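Open afternoon at Pedevent: the kitchen arms and the lemon

I went out to the Pedevent building in December because the invitation promised a two-armed robot that could clear and set a kitchen counter, and because I had driven past the sign for a year wondering what they did in there. Parking is behind the loading dock. Bring boots, the lot hadn't been ploughed.

There were 31 of us on the two o'clock tour, mostly students and a few people from the restaurant supply trade. Kadri Mets took us through. She is good at this and didn't oversell it, although the slides did. One slide said Grirau, their control software, had completed 3,000 handling tasks without a safety event. I asked how many of those were on real hardware. She said she would have to check, and to her credit she came back before we left and told me: 46.

So the other couple of thousand and change were in simulation. I don't object to simulation. I do object to putting both in one number and then writing "safety" beside it, when a simulated counter has no one standing at it.

The live demo was supposed to be simple. Take a lemon off a cutting board and put it in a bowl. The first try went fine and got some applause. On the second, the right gripper came down too low, touched the board and kept pushing. The board slid until it hit the backstop, the arm kept going, and there was a noise from the wrist that made the front row step back. Tomomi Amano, at the desk, hit the stop. The arm didn't quit right away. I would call it a full second, maybe more, and I wasn't timing it.

We were behind a taped line on the floor. It was tape. There was no barrier, and a boy from one of the school groups had his elbows over it. The arm never got close to him, and I want to be fair about that, but it was a matter of where he happened to be leaning.

What they told us afterward came in two versions. The first, from the floor, was that the board had been swapped that morning for a thicker one and the height had not been updated. The second, from Inese Koppel, who runs the hardware side, was that the force limit should have caught it whatever the board was, and that the limit had been raised during setup to 60 newtons and not put back. I believe the second one. A robot that needs to be told how thick a cutting board is has a long way to go in anybody's kitchen, but a limit left turned up is a plain workshop mistake, and it's the kind that hurts people.

As for the slow stop, I didn't get an answer. Koppel said they would look at the log. I've written to ask and will add the reply if one comes.

The rest of the tour was decent. The Marulanda room, where they wear out gripper pads on purpose, was the best of it, and the coffee was real coffee. They cancelled the third live run and took us over to the simulator, where the same job was loaded up with a lemon, a board, both arms and the usual kitchen clutter. Haf Lewis ran it for us several times from different starting positions. It picked up the lemon every time.
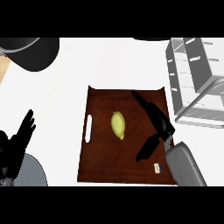 I asked Lewis whether the simulator could be given a board of the wrong thickness and a force limit set too high. She said yes, that would take a few minutes, and it hadn't been on the list. I'd put it on the list. I'd also put up a proper barrier before the next open afternoon, which according to the flyer is in the spring.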